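Curtain robots, again
Filed under club news, July 30, 2023
14 shares | 3 comments

I went to the Nititz club's summer open evening expecting to be told that a robot can now open the curtains. I was told that. I have been hearing it from student teams since before most of these students could reach a curtain, so please read what follows knowing I came in with a long face and a short list of questions.

The project is called Cisow. It has been going since last October and it has 5 members, most of them second-year engineering students, plus one who says she is in economics and does the wiring. The goal, as printed on the handout, is "a general household assistant for everyday tasks." The goal, once you get anyone talking, is curtains. I wish they'd put that on the handout. Curtains are hard enough, and a club that said "we are trying to move one piece of fabric along one rail, reliably" would have my full attention and possibly my money.

The money, for those who read these items for the money: the team has had 3,000 from the club's equipment fund, nearly all of it already spent on joints and motor drivers. They bought the first set of drivers from Wijaya and cooked two of them. The replacement set came from Vedero and has behaved better, although the team admits it also stopped running the shoulder joint at full current that same week, so draw your own conclusions about which change did the job. I asked if they had tried the old drivers at the lower current. They had not. Somebody wrote it down.

Dušan Hrnčiar, who looks after the student projects and signs for the parts, gave the introduction. He was more careful than the handout. His line was that fabric is a bad thing to practice on if you want to look good, and a fine thing to practice on if you want to learn something. A rigid box stays put while you make up your mind. A curtain folds and swings, and it looks different every time the sun moves. I've no quarrel with any of that. My quarrel is with the slide that came next, which had the word "solved" on it in a green circle.

So, what did they count as solved? They logged 140 attempts over the spring. An attempt was marked as a success if the curtain ended up "substantially" where it was meant to be. I asked what substantially meant and got three answers from two people. One said past the middle of the window. The other said far enough that you would not get up and fix it yourself, then changed his mind and said past the middle of the window, but measured at the rail and not at the hem. That last one is a decent definition! It should have been the definition in October. As it stands I can't tell you the success rate, and I am not going to print the one on the slide.

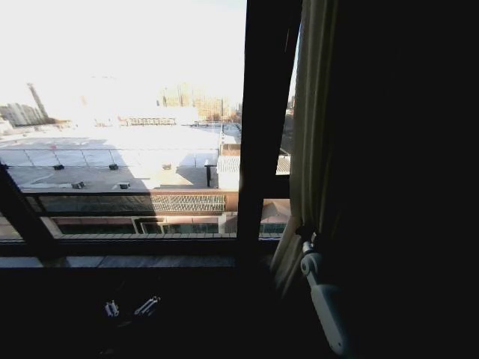 Cisow at the window, working on the curtain with full daylight outside.

The light is the part I'd worry about most if it were my project. With a bright sky and sunlit rooftops on one side and a nearly black room on the other, any camera has to pick which half it wants to see. The pale folds next to the glass come out fine. The deep ones farther into the room are close to nothing, and the wall past them is gone. The students know this, and their answer so far is to work mostly off the lit edge of the fabric. Fair enough for one window at one time of day. They have run it in the late evening exactly 3 times, and the notes from those runs are, let's say, brief.

I also asked about people. Who starts the run, who stops it, and how much of the motion is the program and how much is a student with a controller off to the side? This took a while to get straight. The arm is driven by hand for the approach, and the program takes over once contact is made. That is a perfectly respectable way to build a thing in stages. It is also nowhere on the handout, where the word "autonomous" shows up in the first sentence and again in the last one. Drop it from both and you lose nothing.

To be fair to them, and I do try – the grip itself is better than I expected. Earlier club efforts went at fabric like a man picking up a wet sock, with a hard pinch and a yank, and the rail hooks paid for it. This group spent most of the winter on how lightly they could hold on and still move the cloth. They keep a box of the curtain hooks they broke along the way, and they passed it around without being asked. I liked that more than anything on the slides. If they'd opened with the box I'd have been a good deal easier to please.

What I would like to see by the fall, if anybody over there is reading: one written rule for what counts as a success, fixed before the next run. The hand-driven attempts and the program-driven ones in separate columns. The same test on a second curtain, ideally a heavy one somebody else picked. And a few runs on a gray day, and a few after dark, with the failures left in.

Hrnčiar says the next open evening will be in October, one year into the project, and that the team plans to show the curtain and "one further task." He would not say which. I'd happily settle for the curtain. The soldering bench is still free for members until then, but the good iron is missing its stand again, so bring your own or use the brick.

Share this item | 14 shares | 3 comments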